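Dakstead Repair and Reuse Scheme: progress report to the Liyanage Fund

Period covered: second half of the grant year, to December
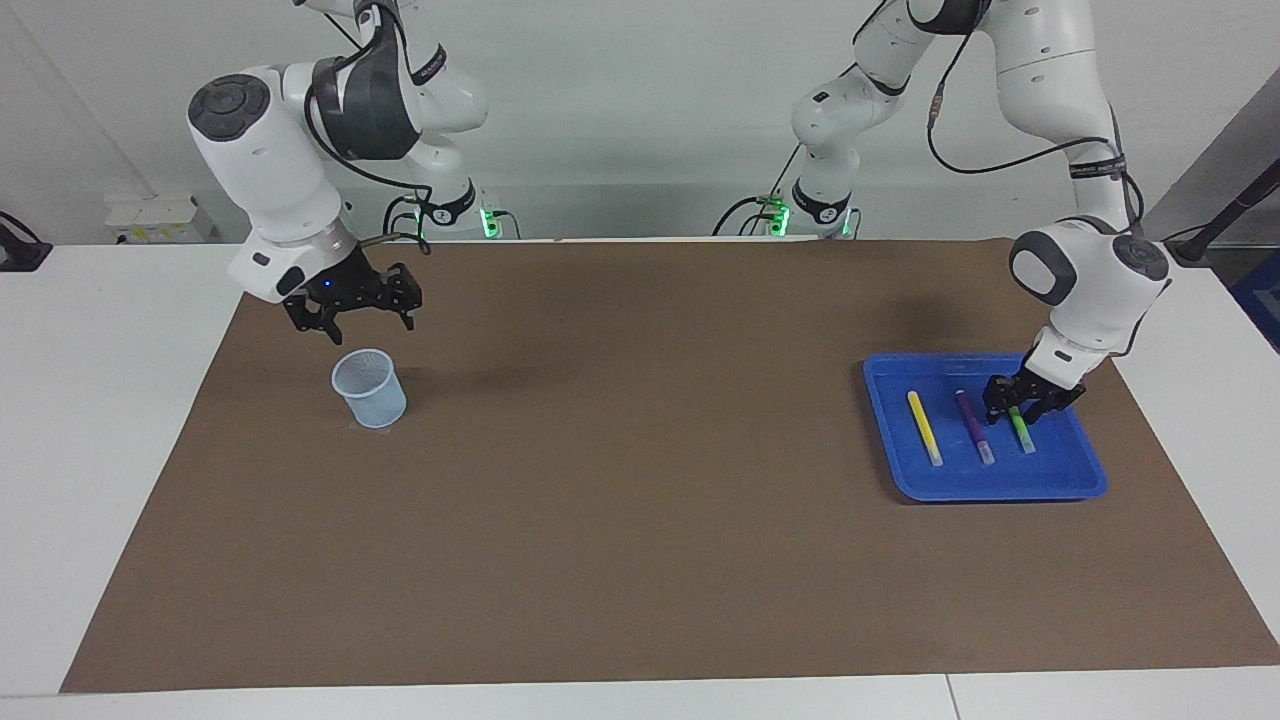
The scheme opened its third collection point in Vorno in the first month of this period, as set out in the plan. The Nutumden point was due to open at the same time but the lease took longer than expected and it opened six weeks late. All sites now keep the same hours and use the same intake form.

Households brought in nearly 2000 items over the period, against a target of 1000. Most were kettles, lamps, toasters and small furniture. Lamps and furniture went out again fastest. Toasters remain a problem, as spare elements for older models are hard to get and we will not pass on anything that fails the electrical test. Those are stripped for parts and the rest goes to the metal merchant.

Spending is slightly under budget. The saving comes from van hire in Nutumden during the delay. We would like to carry it over to pay for a second test bench at Dakstead, where items are waiting up to 4 weeks to be checked. A quote is attached.

The evening repair classes ran as planned in Dakstead and Vorno. Attendance dropped when the clocks changed. From the spring we propose moving the start from 7pm to 6pm and dropping the Vorno class on soldering, which overlaps with one at the college.

Storage is still tight. The Vorno unit has no loading bay, and wardrobes have to be carried in by the side door. We have asked the landlord about the empty unit behind it and are waiting for a figure.

Work for the next period: agree the Nutumden van rota, finish the stock list, renew the insurance.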